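Tags: robotics, grippers, manipulation, data

# Sturside gripper trials

Last updated: Jul 21, 2019
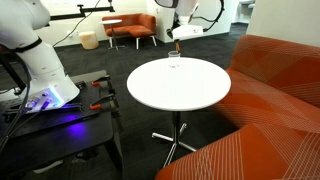 Cup drop: the gripper holding a small brown object just over the rim.

Hi! So this folder is everything I logged while trying out two grippers, the Wodel and the Zilatham, on the same dumb little job: pick up a small thing, let go of it over a clear plastic cup. I ran 127 tries across 6 objects (the split is in trials.csv, and yes, it's lopsided, I got carried away with the Wodel).

Each row has the gripper, object, closing force and a pass/fail I typed in by hand. Rim bounces count as fails. 3 rows have no force value - my logger crashed, so skip them or fill them in however you like.

The controller is the Bhattacharjee one at its stock settings. If you change the gains, please don't mix your rows with mine!

Still to do: softer fingertips, plus 24 more tries with the Zilatham, hopefully in August.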